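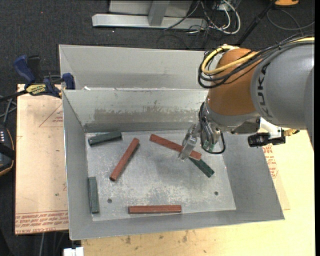
My sister was telling me over the phone that there had never been a ferry to Fladby, and that I must have dreamed it, the way I dreamed we once owned a goat.

I was in the kitchen with the soup going and I said of course there was a ferry, we took it, you threw up on my good shoes. She said that was the bus. I said buses don't have seagulls. She said the one to Piltness did, one time, it got in through the back window and the driver had to pull over (and okay, yes, I do remember that).

So I did what any grown woman would do and drove out there the next morning without telling her. It's 2 hours if you don't stop, and I stopped, because there's a diner in Bundero that still does the cinnamon toast with way too much butter, and I hadn't had any since before my knees went bad. The waitress called me hon and gave me extra napkins. I asked her if there used to be a ferry. She said to where? I said Fladby. She said, isn't that on land?

Well, it is on land! I want to be fair about that. But there's a long skinny piece of water next to it, and I could see us on it so clearly, me in the yellow coat and my sister hanging over the rail, and our dad holding both our hoods in one fist like he was walking dogs.
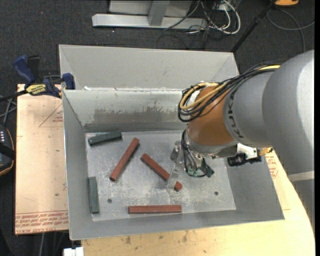 By the time I got to the water it was raining sideways. December was the wrong month for all this, I'll admit. There was a parking lot with a chain across it, and a bait shop with its shutters down, and a bench facing the wrong way, toward the road. I sat on it anyway and ate the toast I'd wrapped up in the napkins.

Then an old man came along with a very wet dog and I thought, now or never. I asked him about the ferry. He thought it over for so long that the dog lay down.

"There was the Karaki," he said.

I just about hugged him. The Karaki! I hadn't heard that word in my whole adult life and I knew it right away, I knew the blue letters and the way the K had a streak of rust coming off its foot. He said it only ran 3 summers, back and forth across the narrow part, and you could have walked it quicker over the bridge. People took it for the ride. Then somebody bought it and towed it off, and he didn't know where.

I asked if it had seagulls and he looked at me kind of funny and said it was a boat.

I called my sister from the car with the heater on full blast and my socks off. I had a whole speech ready – I'd practiced it out loud, with pauses. But she picked up and said, before I could get a word out, that she'd been lying awake thinking about a yellow coat, and did I know whose it was?

"Mine," I said.

"And was Dad holding on to us?"

I told her he was. She didn't say anything for a while, and I watched the rain go down the windshield. Then she wanted to know what the shoes had looked like, the ones she ruined, and I told her, right down to the buckles.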